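Buvis Filter Housings - Frequently Asked Questions

Which cartridges fit the housing?
Any standard 10-inch cartridge with open ends and an outside diameter of 2.5 inches. The Dorow carbon block and the Herrera pleated cartridge are both stocked. Cartridges with a threaded or push-in end do not seal in this housing.

How often should the cartridge be changed?
Every six months for sediment, every four for carbon. On well water the interval is usually shorter. A clear drop in flow at the tap means the cartridge is due, whatever the date.

What is the maximum pressure?
79 psi at the inlet. If the supply runs higher, fit a pressure regulator upstream of the housing. Pressure often climbs overnight, so take the reading early in the morning.

Can it be used on a hot water line?
No. The bowl is rated for cold water only. Install it ahead of the water heater.

The bowl will not unscrew. What should I do?
Close the inlet valve, then press the red button on the cap until the hissing stops. A bowl under pressure cannot be turned by hand or with the wrench. Do not use a pipe wrench on it - the ribs will crack.

It drips after a cartridge change.
Remove the O-ring, wipe the groove, and coat the ring lightly with silicone grease. Petroleum jelly swells the rubber and should not be used. Replace the ring if it looks flat or nicked. Hand tighten only.

Why is the water gray at first?
Carbon dust. Run the cold tap for around 175 seconds after fitting a new carbon block. If the color remains, run it again.

Do you ship replacement bowls?
Yes, from the Grestidstead warehouse. Orders placed by 2 p.m. leave the same day. Bowls ship without the O-ring, which is a separate part.

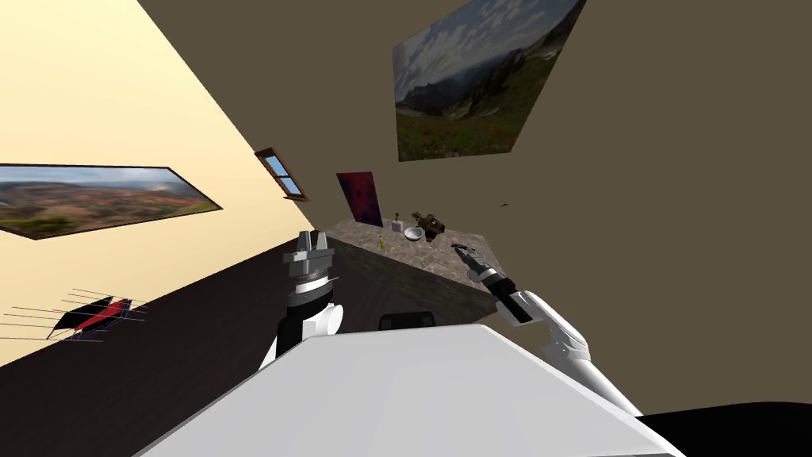

Returns are accepted on unused parts in the original bag. Opened cartridges cannot be returned. Orders received over the weekend are packed on Tuesday.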